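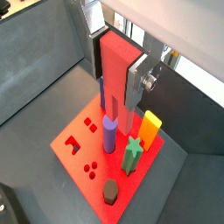

How do you get a preschooler to stick with a shape sorter for longer than a minute? Put out fewer pieces than you think you should, and sit on your hands.

I say this as a grandfather who has failed at the second part for most of the winter. When my daughter was small we had a hard plastic sorter, a bucket with a lid, and every piece that dropped in made a racket you could hear from the driveway. Foam is so much kinder! The pegs are long enough for little hands to hold properly, they stand up tall once they're in, and if one rolls off the table at six in the morning the whole house goes on sleeping.

My friend Raed Tannous, who taught kindergarten in Drandton until last March, told me to start with the round ones. A cylinder doesn't care which way you turn it, so there's very little to get wrong. The square pegs come next, and then the star, which looks like the hard one but is oddly forgiving (five points, so a small twist usually finds a match). I keep the arch shapes for last. They only like to go in the right way around, and that is where the sighing starts in our house.
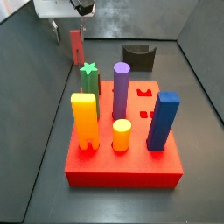

Sighing is fine, by the way. I used to jump in at the first one and turn the peg myself, and of course then the game was over and we were off to look for the dog. Now I drink my coffee and look out the window, and more often than not I hear a little "oh" from across the table – and I'd trade a good deal for that "oh."

We talk about colors as we go, but I've stopped quizzing. If I say "I like that purple one," she'll tell me what she likes, and why, and what it would eat for dinner. The yellow ones eat noodles. I have no idea where this comes from.

As for cleaning, I wipe the foam down with a damp cloth and a drop of dish soap and leave it on a towel overnight. The holes take longer to dry than the outside, so don't put the board away right after breakfast like I did the first time. Ours lives on the low shelf by the back door, next to the rain boots, where she can reach it without asking.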